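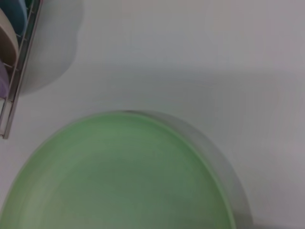 Dörte Teuber

I moved the dish rack in August. It had been standing to the right of the sink since we took the apartment, in the only stretch of counter long enough to roll out dough, and every time I baked anything I first had to empty it. It now stands on the white table by the window, at a slant, with one corner foot near the middle of the working area and the plates facing the wall.

The rack is a plain one, thin metal bars on small feet. The slots take a flat plate without trouble. Bowls are harder. The tan bowl only stays upright if it goes in between two plates, so the order is now fixed: light blue plate at the far end, tan bowl next, lavender plate after it. With the lavender plate on the other side of the blue one, the bowl leans out over the rail and rocks when the table is bumped.

The big pale green plate doesn't go in the rack at all. I tried it in every slot. It is too wide for the bars to hold it below the center line, and it tips forward. It gets dried by hand and lies flat on the table until somebody puts it away. Stored, it goes at the bottom of the stack, with a folded cloth on top of it to keep the next plate off the rim.

All of it is from Brendby, bought piece by piece, which explains the colors. I have no complaint about the glaze. The green one has faint swirls running around the inside and I have more than once tried to wash them off.

The table

The table came from Kasten as a second. The top is white, a little grayer than the catalog showed, and it wipes down easily. It was sold cheap on account of a scuffed leg. I chose it for the height, which matches the counter, so a tray can be slid from one to the other.

Moving the rack to it meant thinking about water. On the counter the drips ran back into the sink by themselves. The table has no slope at all. I checked with a level in both directions, and the bubble sat dead center each time. Level is what you want in a table and a nuisance under a dish rack. After a full load there was a puddle under the low rail, and it stayed there.

I tried three things.

A cotton towel, folded in half. It absorbed everything from one load and was then wet until the next morning. With two loads a day I was washing a towel a day.

A ribbed silicone mat from Nollari. It kept the water off the table but held it in the grooves, and the rack feet slid on the ribs. It went back in the drawer.

A shallow tray, with a 3 mm shim under the window end. The water collects at the other end and I tip it out after lunch and after dinner. The rack came off it again today so that I could clean the tray, but this is the arrangement I am keeping.

Drying times, for anyone who wants them: with the window open, a flat plate is dry in 15 minutes on both faces. The bowl holds a few drops at the foot ring for much longer, and I finish it with a cloth. Loading with a free slot between pieces helps more than the window does — the plates dry from the edges inward and need the air gap.

Seams and lines

Standing water also made me look more carefully at surfaces. A thin dark line on a pale gray ground can be a seam, a crease or a crack, and from close up they look much the same. A fingernail drawn across it settles some cases. A seam catches the nail evenly along its length, while a crack tends to catch in places and wander. If it's a crack, water should be kept off it until it has been filled.

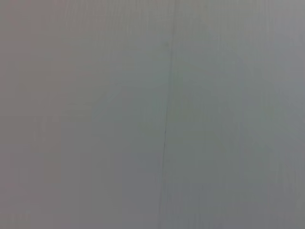
Filling a hairline

I use Butley 414, the clear filler in the small tube. It is thin enough to run into a fine line without being forced. Clean the line with a dry brush first, then tape both sides, leaving a narrow gap. Run the filler along in one pass, wait ten minutes, and scrape the excess flat with an old bank card. Pull the tape while the filler is still soft.

Leave it overnight. Then go over it with 200 grit, lightly, and wipe off the dust with a damp cloth. Coarser paper leaves scratches that show worse than the line did. On a glossy top I would skip the sanding and only scrape.

The filler yellows a little near a window. I have a test strip on an offcut on the sill and will look at it again when the heating comes on.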